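How to Write a Short Review of a Stage Play

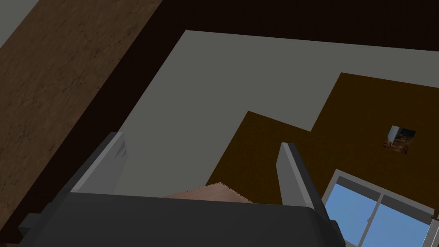 Image: Nostara

Many people like the theater but are afraid to write about it. I was also afraid, and my first review was only the story of the play told again. With a little practice you can write a useful one in a single evening.

Before the play

Read the program, but do not read other reviews. Write down the names of the director and the main actors, so you will not misspell them later. If the play is an adaptation, find out what the original was.

During the play

Keep your notes very short. One or two words for each scene are enough, for example "slow entrance" or "good silence". Look also at the actors who are not speaking. When the audience laughs in a serious moment, mark it, and ask yourself later if the staging caused it.

After the play

Sit down for 30 minutes the same night and write everything you remember. Then make the review from these parts:

1. The story, in 100 words or fewer. Do not tell the ending.
2. The acting. Choose 2 performers and describe one moment for each.
3. The costumes, light and sound, but only where they helped or disturbed the play.
4. Your opinion, with a reason from the stage.

Please avoid words like "amazing" or "boring" when they stand alone. "The second act was boring" says little. "The second act repeats the quarrel between the sisters" is clear for the reader.

Leave the text until the morning and read it aloud before you send it.

Iolanda Aguiar

2 comments | 30 shares
Contact | © Nostara | Back to top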